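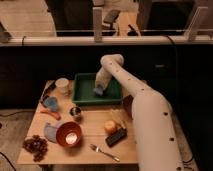 Caderno de oficina – sala de preparação, Illbridge
Novembro, entrada 26

Objeto: arrumação da mesa de objetos domésticos para o conjunto Castberg.

Iniciou-se a sessão às 14h40 com a conferência da lista de material. Mantém-se a mesa de madeira clara, com o tabuleiro verde ao fundo. A disposição segue a folha Hassanpour, segunda versão, que distribui as peças em redor do tabuleiro sem as agrupar por tipo: louça, fruta e panos ficam misturados, como numa mesa de cozinha por levantar.

Lado esquerdo: copo branco de pé no canto de trás, copo azul-claro tombado, cenoura de brincar cor de laranja-avermelhada junto dele. O copo pequeno de metal fica em frente do tabuleiro. A taça avermelhada vai mais adiante, com um pano azulado encostado. As uvas ocupam o canto da frente e ultrapassam um pouco o bordo; convém recuá-las na próxima montagem, dado que a folha pede uma margem de 50 mm em todo o perímetro.

O tabuleiro recebe apenas panos. Ficou assente na reunião de outubro que a louça passa para a caixa 271 e que os talheres são guardados à parte, com as pontas protegidas.
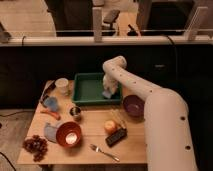

Tabuleiro verde com pano azul-claro; à direita, taça roxa escura e comando preto.

O comando não consta da folha Hassanpour. Propõe-se acrescentá-lo à lista, na categoria «diversos», ou retirá-lo em definitivo. A mesma dúvida subsiste quanto ao objeto escuro e esguio do bordo esquerdo, que a lista regista como marcador e a etiqueta da caixa como cabo.

Panos: devem ser guardados dobrados em quatro. Os de 40 cm cabem no tabuleiro sem subir pelas paredes – os maiores, não. Solicitou-se à Vuvarura um segundo jogo da medida menor, em cor diferente; aguarda-se resposta.

Pendentes:
– corrigir a etiqueta da caixa 271;
– rever a margem das uvas;
– decidir sobre o comando.

Encerrado às 17h10. A chave do armário ficou no gancho da entrada.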